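Learning to play tennis at 61

So I finally did it, I signed up for beginners' lessons! My knees have opinions but they can write to me separately. The club is called Sonow, it's a ten-minute walk from my flat, and I must have gone past the gate for years without once looking in (too busy hunting for my keys, probably).

Our coach is Noelia Manzano and she has the patience of a saint. The first evening was all footwork, no rackets at all, just shuffling sideways along the baseline feeling a bit daft. By week three we were allowed to serve. Mine went into the next court, then the hedge, then the next court again. Sorry, gentleman in the blue cap.

I'd forgotten how much I like the small stuff that goes with it, though. The pop when you open a new tube, the smell, that ridiculous bright yellow fuzz. I sat on the sofa afterwards just turning one over and following the seam round with my thumb.

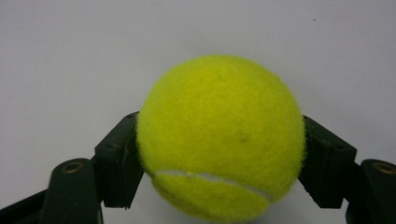 What I've spent so far

Nineteen pounds for the block of lessons, which I still think must be a mistake, and rather more on shoes. I tried to get away with my old running ones and slid about all over the place, so don't do that. The racket is on loan from my sister and weighs a ton.

Next block starts in December, indoors thank goodness. I've put my name down already and I'm trying to talk Mum's neighbour into coming too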